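3. Rahmen aufstellen und Auflage einlegen

So, jetzt kommt der Teil, den ich am liebsten mag, weil der Prulavell endlich auf dem Tisch steht! Bei mir ist das eine Holzplatte, 80 cm tief, und da bleibt vorne noch genug Platz für Schrauben, Lappen und den Kaffee.

1. Tisch abwischen und den Rahmen aufrecht hinstellen. Kippelt er, dreht ihn einmal um und probiert die andere Seite (bei meinem hat das gereicht).

2. Den schwarzen Querträger mit den beiden Schrauben ansetzen, eine links, eine rechts. Erst nur mit den Fingern eindrehen, dann abwechselnd nachziehen. Ich hab beim ersten Mal links gleich festgeknallt und durfte wieder von vorn anfangen.

3. Die dünne Holzleiste kommt unter den Träger. Sie soll über die ganze Breite laufen und nirgends klemmen.

4. Jetzt das lange dunkle Teil der Länge nach auf den Träger legen, mit den Wülsten nach oben. Das flache Ende darf ruhig nach rechts zeigen, so mache ich es immer.

5. Auf die Wülste drücken, erst vorsichtig, dann etwas kräftiger. Rutscht nichts, seid ihr fertig.

Achtung: Hängt nichts an die obere Stange, was über 200 Gramm wiegt. Der Rahmen ist nicht verschraubt und kippt schneller, als man gucken kann.

Hinweis: Pflanzen gern daneben stellen, aber bitte nicht über dem Rahmen gießen. Und falls eure Leiste 60 cm lang ist, habt ihr die vom großen Munska erwischt, die passt hier nicht. Zum Kürzen kommen wir in Abschnitt 4, bis dahin einfach weglegen.

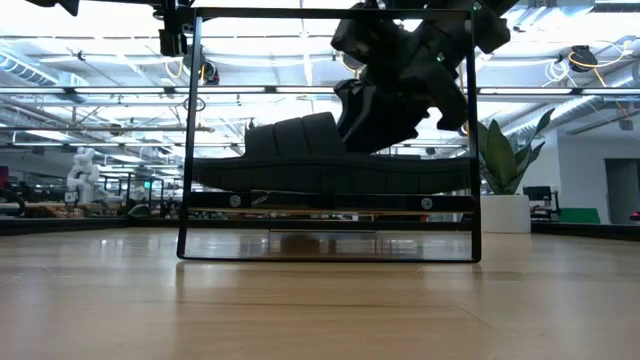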